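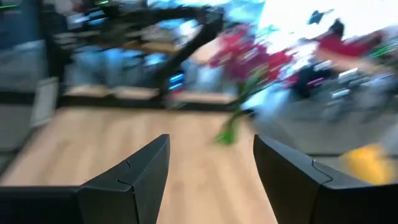

技术栏:铺棉缩水率的测定与整幅被面的尺寸预留

四月的工作坊之后,有几位会员问到同一件事:拼布被第一次下水后尺寸变短,四角翘起,边条呈波浪状,应当怪铺棉、怪表布,还是怪压线。这三项都有份,比例要测过才知道。本期技术栏把Drutcombe工作坊使用的测定办法写出来,步骤由Kadir Uysal整理,编辑部只做了文字上的删减。

一、为什么单测铺棉不够

铺棉包装上标注的缩水率通常是一个区间,例如百分之三到百分之五,测试条件多半没有写明。裸棉单独下水时,纤维没有受到压线约束,收缩往往比夹在两层布之间时大,而且边缘容易拉散,量出来的数字不可靠。表布和里布本身也有缩水,经向和纬向又不相同。三层缝合以后,收缩大的一层会带动收缩小的一层,多出来的布料在压线之间鼓起,形成常说的“皱褶感”。喜欢旧被效果的人会有意利用这一点,参加展评的作品则一般要避免。

因此测定对象应当是完整的三层试样,材料、压线密度、线材、针距都与正式作品一致。只换其中一项,结果就要重新测。

二、试样的制备

试样标记区为边长40厘米的正方形,四边各留三厘米余量,余量部分不计入测量。表布、铺棉、里布都按同一经向放置,用水消笔以外的方式做经向记号,推荐在余量处缝一小段深色线。水消笔的痕迹一下水就没有了,之后分不清经纬。

标记区的四角和每条边的中点各用对比色线缝一个十字,线头打结后留在背面。十字要穿透三层。只缝在表布上的话,量到的是表布的位移,里布有没有错动看不出来。

压线从中心向外,按正式作品的间距。本次测定用的是直线压线,间距五厘米,另做一块间距两厘米的作对照。铺棉为Zernlow的纯棉针刺棉,表布和里布是Alaoui的平纹棉布,均未预洗。缝线用Dokent的棉线,上下线相同。压线完成后不熨烫,平放一夜,第二天再量一次初始尺寸,因为压线本身已经会使试样收进去一点,这一部分要单独记录,不能算进缩水率。

压线后若初始尺寸已不足标记时的数值,以压线后的实测值作为基数。本次五厘米间距的试样压线后,经向与纬向都仍为40厘米,可以直接作基数。两厘米间距的那一块收进去稍多,按实测值另行计算。

三、洗涤与干燥

水温选正式作品今后打算使用的温度。打算冷水手洗的被子,用热水测出来的结果没有参考价值,反过来也一样。机洗时甩干转速设为400转,洗涤剂用中性的,不加柔顺剂。洗衣机内应放入几条同色旧毛巾作为陪洗物,单独洗一小块试样时受到的摩擦和正式作品相差太大。

干燥方式对结果影响很大,有时超过水温。平铺晾干、悬挂晾干和烘干三种方式要分开记录。悬挂时试样自重会把经向拉长,所以经向的数值偏小,容易误以为缩水不严重。本次采用平铺,试样放在毛巾上,用手掌从中心向外轻推至平整,不拉扯四角。完全干透以后再量,手摸上去不凉不等于干透,厚铺棉的芯部要慢得多。工作坊的做法是周一洗,放到下一次活动时再量。

四、测量与计算

用钢尺,不用软尺。软尺用久会伸长,误差与要测的量处于同一数量级。经向量三处,即左边、中线、右边,取平均值;纬向同样。量的时候不要压住试样,尺子轻放在布面上,读十字的中心。

缩水率等于基数减去洗后尺寸,再除以基数。五厘米间距的试样洗后经向平均为38厘米,缩水率为百分之五。纬向略小。两厘米间距的对照样经向收缩比它小,但布面更硬,皱褶细而密,这与一般经验相符:压线越密,铺棉可移动的余地越少,收缩受到约束。代价是用线量增加,垂感变差。

请注意百分之五这个数字只适用于上面写明的材料组合、水温和干燥方式。同一品牌不同批次的铺棉也可能有出入,整卷购买的会员建议每卷开头裁一块留样,在标签上写明购入月份和卷号。

五、换算到整幅作品

以成品要求经向2000毫米的床被为例。缩水率百分之五,洗前尺寸应为成品尺寸除以零点九五,而不是乘以一点零五。两种算法在小件上看不出差别,在床被上相差五毫米多一点,对一般使用不要紧,但如果边条上有需要对齐转角的连续图案,这五毫米会集中反映在转角上。

经向和纬向的预留要分别计算。把两个方向取平均再统一放大,洗后会得到一个略呈长方形的“正方形”被子,图案中的圆也会变扁。对图案比例有严格要求的作品,较稳妥的处理是预洗表布和里布,再选用收缩小的铺棉,把整体缩水率压到百分之二以下,之后按原图尺寸制作。

六、预处理铺棉的几种做法

浸泡法:在浴缸中放温水,把铺棉折成能平放的大小,压入水中浸透,不搅动,不拧。放水后隔着毛巾压出水分,再放入洗衣机只做短时间甩干。针刺棉可以这样处理,没有基布也没有粘合的松散棉不可以,湿后自重会把它扯破。操作前先查包装说明,说明写着不可预洗的,以说明为准。

蒸汽法:熨斗悬在铺棉上方一厘米左右喷蒸汽,不接触。收缩不如浸泡彻底,主要作用是去除折痕。含聚酯的铺棉要先拿边角试温度,过热会发硬发亮,这种变化不可逆。

烘干机法:铺棉与一条拧干的湿毛巾一起低温转几分钟。适合裁好的小块。大幅铺棉在滚筒里会缠成绳状,中间一段受热不足,出来后各处收缩不均,比不处理还麻烦。

预处理过的铺棉同样要做三层试样,不能假定缩水率已为零。

七、几个常见的误判

边条呈波浪状,多数与缩水无关。最常见的原因是边条没有按被面中线的长度裁,而是沿着边缘一路缝过去再剪断,边缘本来就被拉长,边条便跟着多出一截。判断方法是在下水之前把作品平铺在地面上看一遍,洗前已经有波浪的,和铺棉没有关系。

四角翘起,可以检查滚边。滚边布若为斜裁且缝时拉紧,洗后收得更多,会把角提起来。直裁滚边问题较少,但弧形边缘用不了。

局部凹陷而周围平整,多半是压线密度不均。密的地方收得少,疏的地方鼓得高,看上去像是密处凹下去。自由曲线压线的作品尤其要注意,背景填充很密而主体图案完全留空时,两者之间的差别洗后会加大。要不要这种差别是设计上的事,但要先在试样上看到结果再决定。

线断,布面没有异常,要看线材与针距。针距过小的直线在收缩时没有余量,棉线尤其明显。底线过紧也会出现同样的情况,翻到背面用针尖挑一下,挑不起来的就是过紧。

八、记录格式

工作坊的记录卡写以下各项:表布、铺棉、里布的品名与批次;是否预洗;线材;压线方式与间距;压线前后的尺寸;水温;转速;干燥方式;洗后经向三处读数和纬向三处读数;计算结果。读数要写原始值,不要只写平均值,三处读数相差过大时说明试样歪斜或没有铺平,应重新浸湿铺平再量。

第二次和第三次洗涤后的尺寸也建议补记。纯棉铺棉的收缩大部分发生在第一次,之后的变化较小,但有些厚型产品第二次仍有可测的收缩。目前卡片里有后续洗涤数据的还太少,暂时无法给出数值。

空白记录卡放在裁剪台旁的文件夹内,填好后放回同一文件夹靠后的分页。已测过的试样请用安全别针别上卡片编号,不要用订书钉,会生锈。羊毛铺棉和竹纤维混纺铺棉的测定排在后面,手上有这两类余料且尺寸够裁一块试样的会员,可在活动时交给Kadir Uysal,请附包装标签。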